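The planner had dropped the same fold 19 times before Reet Juška opened the timing log.

She had expected a control fault. The joint tracking error was flat, the gripper current rose at closure the way it should, and the wrist poses matched the commanded ones to within two millimeters. The policy simply stopped at the point where the near hem had to be pinched by both hands. It hovered, re-planned, hovered again, and timed out.

"Training set is 378 episodes," said Sheyla Rengifo from the other desk. She had written the ingest tool at Setstead and brought most of it with her to Daleo, including the comments. "All passed validation."

"Validation checks what?"

"Frame count, missing poses, gripper width in range."

"Does it check that left and right agree on the time?"

Sheyla stopped typing. The two hand streams came in on separate clocks and were aligned at import by a routine called vakero, after a previous employer's dog or a previous employer; the commit history gave both accounts. Vakero found the first closure in each stream and set them equal. For most tasks the hands closed together, and the assumption held. For towels it depended on who was folding.

Reet pulled up an episode from May and scrubbed to the pinch. In the video the jaws came together over the hem. In the aligned poses the right hand arrived, closed, and began to lift while the left was still on its way down.

"How far off?" Sheyla asked.

"On this one, over a third of a second."

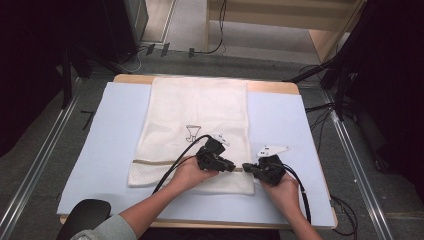 They argued for a while about the fix. Sheyla wanted to estimate the offset from motion, correlating wrist speed between the camera and each pose stream. Reet wanted a hardware sync pulse and no estimation at all, which would do nothing for the episodes already on disk. In the end they wrote the correlation and had it log a confidence value beside each offset. Anything with a flat peak went into a folder for manual review.

The import ran until 2 a.m. Manninen, the build server, sent a disk warning at midnight and then another, and Sheyla deleted her old checkpoints without looking at the names.

Reet started the retrain and set the evaluation to run on the towel task only. She changed one more thing before she left – the import now refused any episode without a measured offset, and printed the episode number when it did.

"That will break the night job," Sheyla said.

"Yes."

Sheyla read the diff through to the end, asked for a longer error message, and approved it.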